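3.2 Tableware and portion size in the home setting

Households in Lindodlow and Tundon kept meal diaries through May. Of the 245 adults enrolled, 117 used small dishes at the evening meal and the rest kept their usual plates. 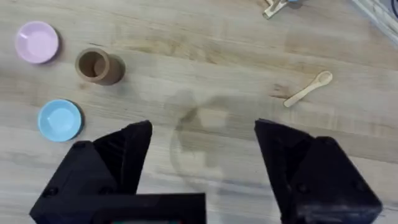 Diaries were coded by two readers following Talpur's scheme, with second helpings entered as separate servings. The final file held 3,915 servings. Entries without a start time were dropped. 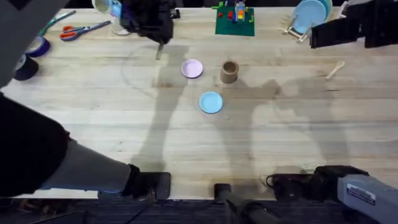 Figure 2. Small round plates and a brown cup on a wooden tabletop.

Adults in the small-dish group took second helpings more often, and this offset part of the reduction in first servings. The pattern was weaker in Tundon, where more meals were eaten alone.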